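Tasting menu for 20 with one dietary card I can't work around

Posted in: Restaurants & Fine Dining > Running a Kitchen
February 2020

plavelitz_kitchen

I cook at a small place called Plavelitz. We do one set menu a night, nine courses, one seating, 20 seats when full. Everything is plated from the same pass and we are three people in the back including me.

Until last fall we handled dietary requests by phone. Someone would call, I would write it on the card for that table, and we would swap a component or two. In November we moved bookings to an online form through Prenar and added a box for allergies and dislikes. Now nearly every table fills it in. Last week I had one table with no shellfish, one with no dairy, one with no alliums, and one that wrote "no mushrooms, no raw fish, nothing bitter." The no-allium table is the one that hurts, because our stock base, the lamb glaze, the bread butter and two of the sauces all start with shallot or leek.

The menu is priced at a level where I feel people should get nine real courses and not seven courses plus two plates of leftovers. But the extra prep adds 45 minutes to my afternoon on a light day, and more when the requests don't overlap.

What I want to know:

Do you set a cutoff for requests, and how many hours out?

Do you refuse any of them outright? I don't mean allergies. I mean things like "nothing bitter."

Has anyone built a menu where the base preparations are free of the usual problem items from the start, and did the food suffer?

I am also redoing how bread goes out. At the moment it comes in a shared basket in the middle of the table, and with gluten and dairy requests on the same table that has become awkward. Open to ideas there too.

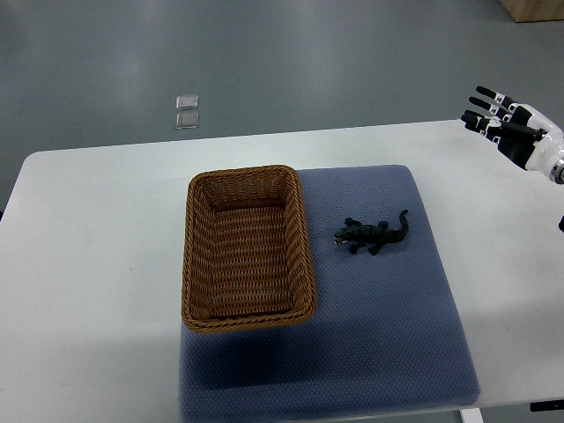 Wicker basket, empty, on the blue-gray mat.

We looked at buying a second set of everything for gluten-free tables, but storage is tight and the dish area is already full by the fourth course.

Honkanen

I ran the pass at a 19-seat room for six years with a similar setup. I'll take your points in order.

Cutoff. We used 48 hours for anything that changed a base and same day for anything that could be left off the plate. Put both on the booking form in plain words. Most people respect it if they see it before they pay. For real allergies we never used a cutoff as a reason to turn someone away, but we did tell late callers that some courses would be simpler than the ones at the next table. Say it on the phone and say it again when they sit down.

Refusing. Yes, we refused. Split your box into two boxes. The first says "Allergies and foods you cannot eat for medical or religious reasons." The second says "Anything else we should know," with a line under it explaining that the menu is fixed and you may not be able to make changes for preference. That change alone cut our preference notes by more than half. When there is one big box, people treat it as a wish list. "Nothing bitter" would go in the second box and I would cook the menu as written.

Bases. This is where you will get your 45 minutes back. Go through every course and write down which component carries the problem item, then ask if it has to be there or if it is just habit. We found that most of our shallot was habit. What we ended up with:

The main stock was made with celery root, fennel tops and roasted carrot, with no alliums at all. If a sauce needed shallot, it went in at the end, per pan. That way the no-allium table got the same sauce minus one step.

Butter was mounted at the last minute and in small pans. For dairy-free we finished with a neutral oil that had been steeped with toasted grain. It isn't the same thing but it has body and it shines on the plate.

Shellfish stock was kept out of everything except the one shellfish course. Before that I had it hiding in a vinaigrette and in a custard, and it caused trouble about once a week.

Did the food suffer? The lamb glaze was thinner for a month until we learned to reduce the stock further and add more roasted bones. After that I preferred it. The one dish we never solved was a leek course, and we just replaced it with a different vegetable course for those guests. Keep one replacement course ready at all times that has no gluten, dairy, egg, nuts, shellfish or alliums. Ours was a grilled cabbage wedge with apple and dill, and it changed with the season. We made four portions a night whether we had requests or not. What didn't sell went to staff meal.

Bread. Serve it per person and plate it like a course. A shared basket is nice, but once two people at the table can't eat from it you have crumbs and questions. If you want to keep the basket, keep it for tables with no requests and have the server confirm before it goes down.

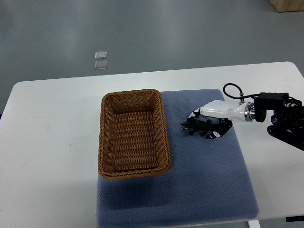 The basket and the mat, with some of the white tabletop showing.

One more thing on cards. Write the request by seat number and not by name, and have the server read it back to you before the first course. We had only two mistakes in my last year there and both were on nights when the read-back was skipped.

Caston

just charge for it. put a supplement on any change that isn't an allergy and the requests stop. people only ask because it's free

also nine courses is a lot for three cooks, I would drop to seven

plavelitz_kitchen

Thanks both. Caston, I thought about a supplement, but I don't want the servers arguing over what counts as an allergy in the dining room. Seven courses is something I may look at in summer when we lose our third cook for a few weeks.

Honkanen, the two boxes are going in tonight. I checked and the Prenar form lets me add a second field without paying for the bigger plan. I also went through the menu this afternoon with a pencil, and shallot can come out of the stock and the bread butter with no harm. The glaze I need to test. My first question back is how you held the stock. Ours gets made twice a week and chilled overnight, and I worry a stock without onion will taste flat by the third day.
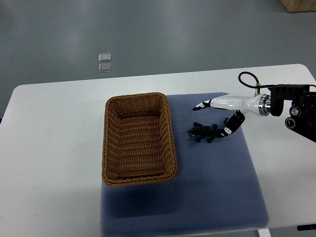 Honkanen

It will if you hold it plain. Reduce it by a third on the day you make it, chill it fast, freeze it in flat bags and only thaw what you need for the night. Add a piece of fresh celery root and a few fennel seeds when you bring it back up, ten minutes, then strain. I never kept thawed stock past the second day.

For the glaze test, make it side by side with the old one and have your other two cooks taste without knowing which is which. Season both at the end. Without the shallot you will want a bit more acid than you expect, so have some vinegar ready.

774_covers

Following this. We have the same problem with garlic. Does the grain oil keep, or do you make it every day?

Honkanen

Twice a week, in the fridge, in a closed jar. Strain the grain out once it has steeped or it goes stale.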